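Prumo teaching kit from Skadport: two weeks in
Reviewed 30 March 2022

The box says you can teach a two-armed robot a household job in an afternoon. I have had the Prumo kit for two weeks and I would like to know whose afternoon they mean.

What you get is a pair of hand controllers, a headset, a foot pedal and the Pekero software, which records whatever you make the arms do and then trains on it. You supply the robot. The pedal starts and stops a recording, and it is the best thing in the package. It's heavy, it stays put, and it clicks when you press it.

Setup took me most of a day. The manual covers calibration in one page and skips the part where the left and right controllers have to be woken up in the right order. Do it wrong and the arms are swapped, with no warning on the screen. I found the answer in a user forum.

I picked cloth handling as my test because the sales page makes a big deal of it. The suggested minimum is 40 demonstrations. I did 200, over several evenings, all of them some version of picking up a cloth with both grippers and working it into shape.

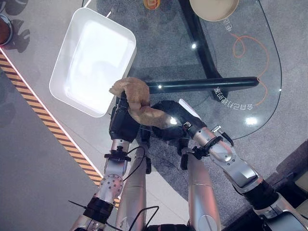 The controllers give you no sense of how hard you are pulling. With a solid object you can get away with that. With fabric you are judging tension by eye through a headset, and the view lags just enough to make you overshoot. My early recordings were full of tugging and regripping, and the software kept every bit of it as if I meant it. You can trim the start and end of a clip but you can't cut out the middle.

So, results. I ran the trained version 50 times less than I wanted to, because each run needs a reset by hand, but I did get through 40 attempts. It finished 34 of them if I laid the cloth out the way I had in practice. When I turned the cloth a little or bunched it up, it mostly grabbed at air. Skadport calls this "generalizing to new layouts." I'd call it remembering where I put things.

I also tried the Barta kit last year, where you push the arms through the motion with your own hands. It's slower and your shoulders will hate you, but you feel the cloth pull, and I threw away far fewer recordings.

Support answered both of my emails. One reply was useful.

If you already have a lab bench and somebody patient to sit at it, Prumo is fine, and the pedal is great. For the price I expected force feedback and a proper editor. 2 stars out of 5, and I'll look again if they fix the trimming.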